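Folding T-shirts so they fit a shelf and the print doesn't crack

Home Help Board > Laundry and Clothes > Folding and Storage
Posted 14 Nov 2021

Bratum

Hi everyone! I have a folding problem and I'm hoping the laundry fans here can set me straight. I help out in a shared stockroom, and one end of it has become the place where our T-shirts get folded before they go on a shelf. They're bright orange cotton with big white lettering on them, and I love how they look when they're new. After a few months in a stack, though, the older ones have a crease line through the letters, and on two of them the print has started to split right along that line.

The shelf I've been given is 17 inches deep, so a shirt folded in half the long way sticks out over the front and the whole pile slides. I've tried rolling them, which I enjoyed a lot (so quick!), but then you can't tell the sizes apart and the rolls come undone whenever anyone digs for one at the back.
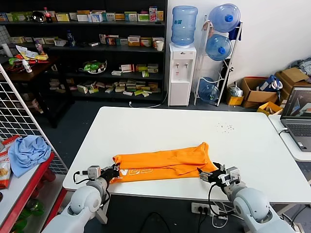

My folding spot is a plain white table, nice and wide, and I can walk along the front of it. I was thrilled to get it after a year of folding on my knees. The trouble starts as soon as the shirt goes down. I pull it out straight from side to side, the way you'd hold a towel, and I always end up like this, with the left end held and the right end bunched into loose folds. Then I smooth the right end and the left one goes. Also, the tabletop collects little dark specks from who knows where, and I'd rather not press those into the fabric.

So I have a few things I'd love help with. Should the print be on the inside or the outside of the fold? Is there a fold that keeps creases off the lettering completely? And do I need to iron these, or is smoothing by hand enough? We're getting more shirts in, so I want to have a method by then — any tips welcome!

Flamham

Oh, I love this kind of thing. I folded shirts for a school sale every September for years, and the print question came up every single time.

Print on the outside, always. When the print is on the inside, the letters get pressed against each other, and some kinds of print will stick a bit if the room gets warm. Lay the shirt face down to start and it'll come out facing up at the end.

As for the bunching, try not to pull the shirt wide at all. Pulling side to side stretches the hem and leaves the shoulders wherever they happened to land. Hold it by the two shoulder seams, give it one good shake, and lower it hem first so the shoulders touch down last. Then you only have to smooth in one direction, from the neck down to the hem. Use the flat of your forearm if it's a big shirt. It feels silly and it works beautifully.

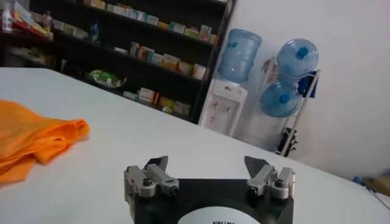

Orange cloth in a heap on the left.

A shirt that's lying in a bundle like that one should be picked up and shaken out before you do anything else. Don't try to open it where it lies. You'll spend ages chasing the rolled part across the table, and you'll drag it through every crumb on the way. Wipe the table first with a barely damp cloth, then go over it with a dry one.

Here's the fold I'd use for your shelf:

Face down, sleeves out.
Bring one side in to a line just past the edge of the lettering, and lay the sleeve back on itself.
Do the same with the other side.
Turn the hem up 4 inches.
Fold what's left in half so the hem edge tucks just under the collar.
Flip it over.

The side folds should miss the print completely. The last fold is the one to watch. If the lettering sits high on the chest you're fine, but if it goes low you'll want to fold in thirds and shift the lines a little until they land above and below the letters. Do one shirt slowly, see where the creases fall, then copy it for the rest. I cut a piece of cardboard to the finished size and folded around it, and every shirt came out the same. So satisfying!

Ironing: hand smoothing is plenty for storage. If you do iron, turn the shirt inside out and never put the iron straight on the print.

Rezaei

just roll them and put a rubber band on. works for me

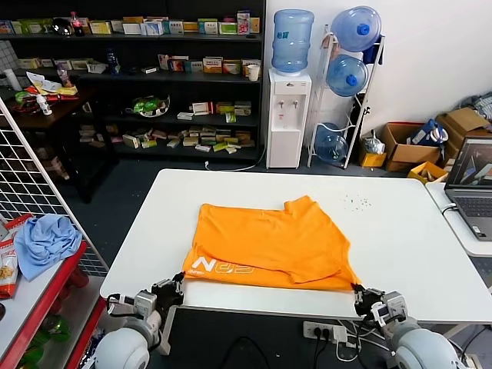 Jidness wrote that rubber bands leave a dent in cotton if they stay on for long, and that a strip of paper wrapped around the roll and taped to itself does the same job, with room to write the size on it. Same post also said to keep stacks low, eight or so shirts, and to put the oldest on top so the bottom ones aren't squashed all winter.

Bratum

Thank you all so much, this is wonderful! I did the shoulder shake this morning and the difference is huge. My fold lines came out a bit crooked on the first few, then I cut the cardboard like Flamham said and got through a whole stack with the letters nice and flat. They fit the shelf with space in front! I'm going to try the paper strips for the odd sizes — I still have a soft spot for rolling.

One more thing if anyone is still reading. Does the cardboard stay in the shirt or come out? I've been sliding it out, but it drags the collar a little.

Flamham

Comes out! Slide it toward the hem end and hold the collar down with your other hand. If it still drags, round off the corners with scissors.

Thread 759 in Folding and Storage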